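How Does Light Get Through Some Things and Not Others?

Hold your hand up in front of a lamp. You can't see the lamp any more. Now hold up a clear drinking glass. You can see the lamp, maybe a bit bent out of shape. Both your hand and the glass are solid. So why does one block the light and the other let it through?

To answer that, we need to look at what light does when it runs into something.

Three things light can do

When light hits an object, it can bounce off, soak in or pass through. Most objects do a mixture of all three. A mirror bounces nearly all of the light. A black T-shirt soaks most of it in, and the light turns into a little bit of heat. That is why a black T-shirt feels hotter than a white one when you stand in the sun.

A white surface bounces back most of the light that hits it, but it sends the light off in every direction. You can't see your face in a white wall, even though it is bouncing plenty of light at you. The light is too mixed up to make a picture. Scientists call this scattering.
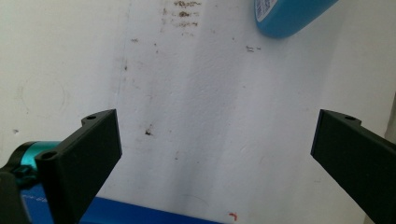 Ferstead Discovery Museum | Schools and Families Team

Words for see-through

There are three words that people often get muddled.

Transparent means that light goes straight through and you can see clearly what is on the other side. Window glass and clean water are transparent.

Translucent means that light gets through but is scattered on the way. You can see brightness and colour, but the shapes behind are fuzzy or missing. Baking paper and frosted bathroom windows are translucent.

Opaque means that no light gets through. Bricks, frying pans and thick cardboard are opaque.

Some things can change from one to another. Butter is opaque in the fridge, but when it melts it turns into a yellow liquid that lets a lot of light through. A sheet of white paper gets more see-through if you rub cooking oil on it. The paper is made of tiny fibres with air between them, and light scatters every time it crosses from air to fibre and back. The oil fills the gaps, so there is less scattering.

Does thickness matter?

Yes, quite a lot. Light that travels through water is slowly soaked up as it goes. A glass of water looks as if it has no colour at all. A deep swimming pool looks blue, even if the tiles are white. Water soaks up red light a bit more than blue light, and in a deep pool there is enough water for your eyes to notice.

The ocean does the same thing on a much bigger scale. Very little sunlight gets deeper than 200 metres. At 4,000 metres, there is no sunlight at all, and the only light comes from animals that make their own.

Where does colour come from?

White light is really lots of colours mixed together. You can see them spread out in a rainbow. When white light goes through a piece of blue plastic, the plastic soaks up most of the red, orange and yellow. The blue carries on to your eye, so the plastic looks blue.

Every colour of light has its own wavelength. A wavelength is the distance from the top of one wave to the top of the next. These distances are so small that we measure them in nanometres, and there are a million nanometres in one millimetre. Light with a wavelength of 546 nanometres looks green. Red light has longer waves and violet light has shorter ones.

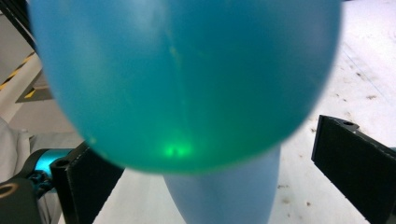 If you put two colours of see-through plastic on top of each other, each one takes away some of the light. A yellow sheet over a blue-green one will often look green, as green is the main colour that gets past both of them. Add a red sheet as well and hardly any light is left, so the stack looks nearly black.

Try it at home

You will need a torch, a dark room, a sheet of white paper and some things to test. Good ones are a plastic lunch box lid, a glass of water, baking paper, a sock, a leaf and a coloured lolly wrapper.

Tape the white paper to a wall. Put the torch on a table so it shines on the paper.

Before you test each thing, write down whether you think it is transparent, translucent or opaque. Then hold it in front of the torch and look at the paper. A bright patch with a clear edge means most of the light is going straight through. A dim, blurry patch means it is being scattered. A dark shadow means it is being blocked.

Now try one, two and then three layers of baking paper. Keep going until you can't see the patch of light any more. Our school holiday group got to 11 layers with a small torch.

Never shine a torch into anyone's eyes, and never look at the sun through any of the things you have tested.

Words to remember

Scatter: to send light off in lots of directions.
Absorb: to soak up light.
Wavelength: the distance from one wave to the next.
Nanometre: a very small unit of length, used for measuring light.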